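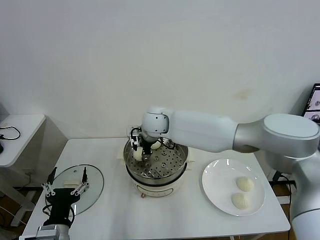

Dernière modification : 8 juillet 2024

Je viens de finir les 209 pages du rapport sur la nappe de Todell et j'ai envie d'en parler à tout le monde ! Petit fil sur les solvants dans l'eau potable et sur les gens qui demandent réparation.

Le point de départ : l'ancien atelier de dégraissage Rieger, à deux rues du captage. Les fûts étaient stockés sur une dalle fissurée, et le solvant est descendu tranquillement pendant 18 ans.

Ce que j'adore dans ce rapport, c'est la carte des puits privés. Chaque point renvoie à l'analyse complète, avec la date du prélèvement et le nom du labo. Un vrai bonheur à lire (oui, j'ai des goûts particuliers).

Côté riverains, 2 231 dossiers ont été déposés auprès du fonds Kotine. Locataires compris – et ça, c'est une grande nouvelle, la première version du règlement ne parlait que des propriétaires !

Si vous avez habité le quartier Cindasell, ressortez vos vieilles factures d'eau, même froissées, même incomplètes. Une quittance de loyer marche aussi. Pour la partie santé, demandez une copie de votre dossier à l'hôpital dès maintenant, les délais sont longs.

L'annexe sur les enfants scolarisés à Todell mérite un fil entier. Je la relis ce soir avec mes surligneurs et je poste la suite ici – envoyez vos questions d'ici là !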